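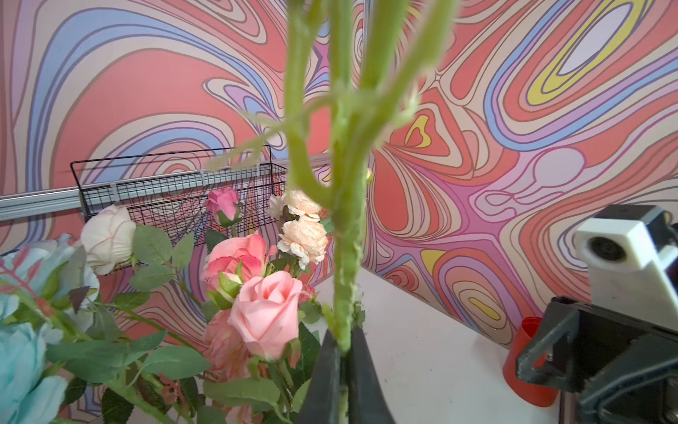 분홍 장미와 하늘색 꽃이 섞인 조화 다발.

드렛스테드의 꽃

엘라헤 아지미는 아침 여덟 시에 여관 뒷문을 열고 들어갔다. 열쇠는 화분 밑에 있었다. 필로메나가 전화로 그렇게 일러두었다.

여관 이름은 드렛스테드였다. 현관 위 돌에 1822라는 숫자가 새겨져 있었는데, 2 하나는 닳아서 거의 보이지 않았다. 엘라헤는 여기서 네 해째 일했다. 객실 청소가 주였고 손이 남으면 식당도 도왔다. 겨울 동안 문을 닫았다가 다시 여는 주에는 언제나 꽃부터 손질했다.

여관의 꽃은 모두 조화였다. 현관, 식당 창턱, 계단참, 객실마다 하나씩. 필로메나 오켈리의 어머니가 사 모은 것들이었고, 그분이 돌아가신 뒤에도 필로메나는 하나도 버리지 않았다. 생화를 들여놓은 것은 장례 때 한 번뿐이라고 했다. 그 꽃은 나흘 만에 고개를 숙였고, 필로메나는 물을 버리면서 다시는 사지 않겠다고 했다.

엘라헤는 세탁실에서 대야를 꺼내 미지근한 물을 받고 주방 세제를 조금 풀었다. 붓 두 자루, 마른 수건, 가는 철사, 니퍼도 챙겼다. 식당의 긴 탁자에 헌 시트를 깔고 꽃을 전부 내려놓았다. 먼지가 일어서 창을 열었다.

객실 것부터 했다. 작은 것들이라 금방 끝났다. 잎 뒷면을 붓으로 쓸고, 꽃잎은 젖은 수건으로 눌러 닦고, 시트 위에 뉘어 두었다. 3호실 것은 줄기가 하나 부러져 있어서 철사를 대고 감았다.

현관의 큰 다발은 맨 나중이었다. 제일 손이 많이 가는 물건이었다. 장미만 해도 여러 가지 분홍이었다. 산홋빛, 연어색, 먼지 앉은 것 같은 어두운 분홍이 있었는데, 마지막 것은 닦아도 그 색이었다. 복숭앗빛 도는 크림색 꽃은 카네이션 같기도 하고 정원 장미 같기도 했다. 옆에는 커다란 하늘색 꽃이 있었고, 꽃잎 가장자리에 분홍이 살짝 묻어 있었다. 그런 꽃이 실제로 있는지 엘라헤는 몰랐다. 첫해에 필로메나에게 물었더니, 어머니도 몰랐을 거라는 대답이 돌아왔다.

다발은 한 번에 닦을 수가 없어서 줄기를 하나씩 뽑아야 했다. 뽑은 순서를 잊으면 다시 꽂을 때 모양이 달라졌다. 엘라헤는 시트 위에 꽂혀 있던 자리대로 늘어놓았다. 왼쪽 것은 왼쪽에, 높은 것은 위에. 세 번째 줄기를 뽑을 때 바닥의 스펀지가 함께 딸려 올라왔고, 그 밑에서 접힌 종이가 나왔다.

영수증이었다. 맨 위에 오두걸 상점이라고 적혀 있었고, 전표 번호는 2435였다. 품목은 한 줄이었다. 장미 한 줄기, 크림색. 날짜가 있던 자리는 얼룩이 져서 읽을 수 없었다. 뒷면에는 연필로 이렇게 쓰여 있었다.

뮤어런에게 줄 것. 돌아오면.

엘라헤는 영수증을 탁자 모서리에 놓고 하던 일을 계속했다. 크림색 장미는 하나뿐이었다. 동그랗고 반쯤 오므린 꽃이었다. 붓으로 안쪽을 쓸자 회색 먼지가 나왔다.

필로메나는 열 시에 왔다. 빵 봉지와 우유를 들고 있었다. 그녀는 외투도 벗지 않고 탁자를 한 바퀴 돌았다.

"많기도 하다."

"매년 같은 양이에요."

"매년 많다고 생각해."

엘라헤는 영수증을 내밀었다. 필로메나는 안경을 찾느라 주머니를 다 뒤졌고, 결국 팔을 길게 뻗어 읽었다. 앞면을 읽고 뒷면을 읽고 다시 앞면을 읽었다.

"어머니 글씨네."

"뮤어런이 누구예요?"

"뮤어런 코스텔로. 여기서 일했어. 네가 하는 일을 그 애가 했지. 내가 학교 다닐 때."

필로메나는 의자를 빼고 앉았다. 빵 봉지를 무릎에 올려놓은 채였다.

"어머니가 해고했어. 손님방에서 돈이 없어졌는데, 그 애가 그 방을 청소했거든. 두 주쯤 뒤에 돈이 나왔어. 서랍 뒤로 넘어가 있었던 거야. 어머니가 그 집에 찾아갔는데 벌써 이사를 갔더라고."

"그래서 꽃을 샀고요."

"나는 몰랐어. 처음 듣는 얘기야."

엘라헤는 하늘색 꽃을 대야에서 건져 물기를 털었다. 필로메나가 그것을 받아 수건으로 감쌌다. 두 사람은 한동안 말없이 닦았다. 필로메나는 솜씨가 거칠어서 잎이 하나 빠졌고, 엘라헤가 그것을 도로 끼웠다. 톱니가 있는 장미 잎이었다. 이런 잎은 따로 끼우게 되어 있어서 세게 문지르면 쉽게 빠졌다.

"가게는 아직 있어요?" 엘라헤가 물었다.

"오두걸? 아들이 하지. 요즘은 페인트하고 못을 팔아."

"그 아들은 알지 않을까요. 뮤어런이 어디로 갔는지."

필로메나는 대답하지 않고 주방으로 가서 물을 올렸다. 찬장 문이 열리고 닫히는 소리가 났다. 차를 들고 나왔을 때는 외투를 벗고 있었다.

"루리가 알 수도 있겠다. 우체국에 오래 있었으니까."

루리 오닐은 길 건너에 살았다. 필로메나가 전화를 걸었고, 통화는 길었다. 절반은 무릎 이야기였다. 나머지 절반에서 그녀는 봉투를 찾아 뒷면에 무언가를 적었다. 그동안 엘라헤는 스펀지를 새것으로 갈았다. 헌 스펀지는 구멍이 많아서 누르면 부서졌다.

"두 마을 건너에 있대." 필로메나가 수화기를 내려놓고 말했다. "버스로 50분. 혼자 산대. 성도 그대로고."

"가실 거예요?"

"여관을 열어야지."

"손님은 모레부터예요."

필로메나는 차를 마셨다. 탁자에는 꽃이 다발 모양 그대로 누워 있었다. 엘라헤는 그중에서 크림색 장미를 집어 그녀 앞에 놓았다. 줄기 끝에 스펀지 가루가 조금 묻어 있었다.

"플라스틱 꽃 한 송이를 들고 가서 뭐라고 하니." 필로메나가 말했다.

"영수증도 같이 가져가세요."

"그 애가 싫어하면?"

"그러면 도로 가져오시면 되죠. 꽂을 자리는 비워 둘게요."

필로메나는 장미를 들고 창가로 갔다. 볕에 비춰 보더니 꽃잎 안쪽을 손가락으로 한 번 닦았다. 분홍기가 조금 도는 것을 처음 안 모양이었다. 늘 흰색인 줄 알았다고 했다.

그녀는 열두 시 십오 분 버스를 탔다. 장미는 빵 봉지에 넣었다. 봉지가 짧아서 줄기가 밖으로 나왔다.

엘라헤는 오후 내내 다발을 다시 꽂았다. 큰 하늘색 꽃부터 자리를 잡고, 그 옆으로 분홍 장미들을 넣었다. 작은 봉오리는 높은 데 두었다. 복숭앗빛 꽃 둘은 위아래로 꽂았다. 크림색 장미가 있던 데는 잎을 벌려서 비워 두었다. 조금 멀리서 보면 표가 났다. 가까이서 보면 다른 꽃에 눈이 가서 괜찮았다.

일이 끝나자 대야의 물을 버리고 시트를 걷어 뒤뜰에서 털었다. 객실에 꽃을 하나씩 가져다 놓고, 침대보를 펴고, 창을 닫았다. 계단참의 꽃병에는 금이 있어서 그쪽을 벽으로 돌렸다. 식당 바닥을 두 번 쓸었는데도 스펀지 가루가 남아 있었다.

필로메나는 여섯 시가 넘어서 돌아왔다. 빵 봉지는 접혀서 손가방에 들어 있었다. 그녀는 현관에 서서 다발을 보았다.

"차를 세 잔 마셨어." 그녀가 말했다. "처음에는 나를 못 알아보더라. 어머니를 닮았다고, 그래서 문을 안 열려고 했대."

"꽃은요?"

"부엌 창에 뒀어. 우유병에 꽂아서. 영수증은 읽고 나한테 돌려줬고."

"다른 말은 없었어요?"

"먼지를 어떻게 닦느냐고 묻더라. 자기는 소금을 썼대. 봉지에 꽃하고 굵은소금을 넣고 흔들면 된다고. 우리가 물로 닦는다니까 철사에 녹이 슨다는 거야."

엘라헤는 3호실의 부러진 줄기를 생각했다. 감을 때 보니 안쪽 철사가 갈색이었다.

"소금이 있나요?" 그녀가 물었다.

"찬장에 한 봉지 있을 거야. 오늘은 말고. 내년에 하자."

필로메나는 빈 자리의 잎을 이리저리 만져 보다가 그만두었다. 그러고는 외투를 걸고 주방으로 들어갔다. 영수증은 손님 장부 맨 뒷장에 끼워 두었다. 엘라헤는 현관 등을 켜 보고, 들어오는 것을 확인한 다음 다시 껐다. 버스가 오기까지 20분이 남아 있어서 객실 수건을 마저 갰다.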